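**Walk-through checklist, living room and hall, Lerndale unit 43**
September 2020
Filled in by: Carolina Pinheiro
Form: Mokoena Home Safety, sheet 4

Marks: OK / FIX / ? (I don't believe it yet)

The last sheet for this unit had every line marked OK in the same pen, so I've gone back to the start.

## Floor

- [x] Hardwood free of raised boards: **OK**
- [ ] Floor finish not slippery: **?** The office says the polish is "non-slip." I've never met a floor polish that was. Somebody should walk on it in socks before this gets a check mark.
- [ ] Rug lies flat, edge doesn't curl: **?**
- [ ] Rug has a grip pad under it: **FIX** Brimance invoiced for a pad in March. I want to see it, and the invoice isn't a pad.
- [ ] Clothes and other loose items off the floor: **FIX**

On that last line, the form allows "tidied daily" as an answer, and that's what was written last time. Daily at what hour? A dark sweater or a pair of pants on a pale rug is easy enough to spot at noon. On the wood, with the lamps off, it's a different story, and fabric on a shiny floor slides when you step on it. I'd accept a basket by the door, with a lid or without. 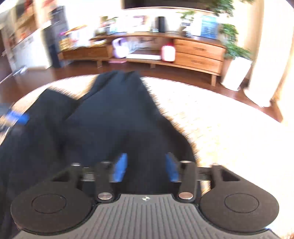

I'd also like the form to stop treating laundry as a housekeeping matter. It sits on page two under "appearance," next to dusting, where people skim. Tripping belongs on page one. Petronella Radebe told me the wording comes from the Cidus template and can't be changed. I've asked to see where it says so.

## TV console

- [x] Stands level on its legs: **OK**
- [ ] Secured to the wall: **?** The sheet says "low unit, not required." Low helps, but a child who opens two drawers and climbs on them doesn't check the height first. Strap it.
- [ ] Drawers close all the way: **?** Try both of the stacked ones on the right, and try them full.
- [x] Corners: **OK** The front is curved, so no complaint from me there.
- [ ] Open shelf holds nothing small enough to swallow: **?** Anything with a lid gets opened and looked into. "Toys, etc." isn't an answer.
- [ ] Cords tied back behind the unit: **?** Needs the console pulled out. I doubt it has been.

## Hall

- [x] Path 43 inches wide or better: **OK** Measured with my own tape.
- [ ] Smoke alarm tested: **FIX** The sticker says tested. Press the button while I'm standing under it, please.
- [x] Night light works: **OK**

## Still open

Petronella to send the pad receipt and the wall strap, which was priced at $57 and strikes me as steep for a strap. I won't sign page one until the rug has been lifted at all its edges and the alarm has gone off in my hearing.

C.P.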